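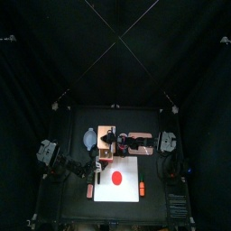 Monday, September 2, 2024

Notes on small storage, mostly for my own reference, since I redo this every year and forget what I decided.

The rule I settled on last December still holds: anything shorter than my thumb goes in a drawer, anything I reach for daily goes in an open dish, and anything in transit goes on a tray. Problems start when one container does two of these jobs. My old desk tray did all three and by spring it held 574 items, of which I could identify the purpose of maybe half. (Yes, I counted. It was raining in Andville.)

**Drawer box.** A small wooden box with one drawer is the best unit I have used for tiny parts. The flat top gives back the area the box takes up. Mine has a drawer with 11 mm of usable depth, and that turns out to be the limiting dimension. Earring backs, collar stays and spare fuses fit. A standard binder clip does not. If the drawer sticks, rub a candle stub along the runners and leave the sides alone. I sanded the sides of my first one and it has rattled ever since.

Load the back of the drawer first. Pull it out two-thirds, no further, unless the box has a stop. Enda boxes have one. The Flostum ones do not, and the drawer will end up on the floor.

**Open dish.** An oval dish with a handle at each end is easier to move than a round one, because you can lift it level with two fingers on each side. I keep keys and the watch in it. Revathi Joseph wrote to say she lines hers with felt to cut the noise. I tried it for six weeks. The felt collects grit and has to be washed, so I took it out again.

**Tray.** Rectangular, with a rim, in a color you would not choose for anything else. Pink works well. The tray is for things that belong in another room, and it gets emptied in the evening. Mine is 18 cm on the short side, enough for an envelope laid flat. A larger tray fills up just as fast and takes longer to clear.

**Layout.** Box in the middle with the drawer facing you, dish to the left, tray to the right. Leave clear space in front of the box equal to the full length of the drawer. Loan Thân keeps her dish on the right and reports no trouble, but she is left-handed.

Still open: what to do with batteries. They fit the drawer lying down, but I don't like them in with loose metal. For now they are in their original packaging on the shelf.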